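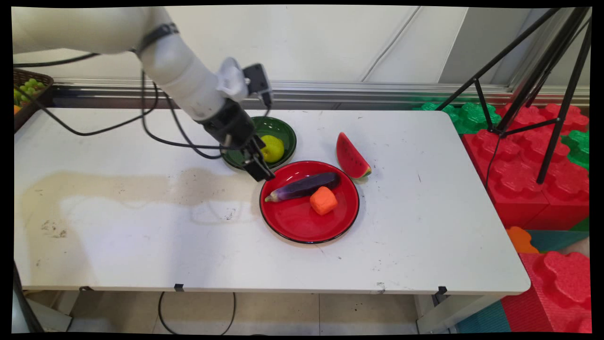
The arm had started missing the pear again, and everybody was blaming the pear.

I was the one with the wrench set, so I drove out to Letthorpe in my own car with the seat heater stuck on high. September, and me sweating like a roast. By the time I got the shoes-off speech at the door (they have mats, they're fussy about the mats) I'd already decided it was a loose wrist screw. I always decide it's a loose wrist screw. I've been right often enough to be unbearable about it.

Diệp Trương met me at the table with her laptop balanced on one forearm like a waiter.

"It's coming in to the left," she said. "Every time. It goes down, it closes, it gets a handful of air and then it's very proud of itself."

"Since when?"

"Since 357."

They number their runs. I used to think that was sad and now I number my own jobs, so there you go.

I asked her to run it for me and she did. Down it came over the green plate, slow as a heron, and stopped with its fingers just left of the pear. She hit pause. I crouched until my eyes were level with the tabletop and looked at the fingers, and the pear, and the fingers. Then I got out the small hex key and checked the wrist screws, all of them, while Diệp politely said nothing.

They were tight. Every one! I checked them again in case they'd been lying.

"Nghiêm did those at 3,000 hours," she said. "He has a torque thing."

"Of course he does."

So I did it properly. I power-cycled the controller, sent the arm home, ran it back out to the plate, and it parked itself in the same wrong spot. That was sort of a comfort. A sloppy joint wanders, and this one was wrong the way my uncle is wrong, same place every Thanksgiving. The arm was going exactly where somebody had told it to go. I just had to find out who'd been talking to it.

"Did anybody touch the camera on the wrist?"

"No."

"Wipe it, bump it, hang a coat on it?"

"Who hangs a coat on a robot?"

I told her about the bakery job in Climetti. She closed the laptop halfway to listen, and I could see I'd gone up in her opinion a little.

Then I followed the cables with my hand, wrist to elbow to table and back up again, and about there I noticed how much pull there was when the wrist turned over. I gave the bundle a tug. The camera housing moved. Hardly anything, a hair, the kind of thing you feel in your thumb before you see it. The screws I'd been so sure about were fine, but the ones on the little bracket above them weren't mine to be sure about, and I'd gone right past them twice.

"Huh," I said, which is a technical term.

I snugged up the bracket and gave the cables more slack so they could swing without yanking on anything. Then we recalibrated, and that's the boring part - 20 poses with a checkerboard card, and you stand there handing the robot compliments while it thinks. Diệp ate crackers out of her pocket. I told her about my car. She told me Trostent had called to offer her a brand new wrist for a price that made her sit down on the floor.

"Don't buy a wrist," I said.

"I wasn't going to buy a wrist."

She put the card away and set the program going again. I found I was holding the hex key in both hands like a candle. Down it came. It drifted over to the pear, thought about it, and closed.

"Up," said Diệp, to nobody, or to it.

And up it went with the pear, across to the red plate, and set it down next to the eggplant so gently I could have kissed it. Then it went back for another one. There wasn't another one, so it picked up some air, very carefully, and carried that over too.

Diệp looked at me.

"That's software," I said, and started looking for my shoes.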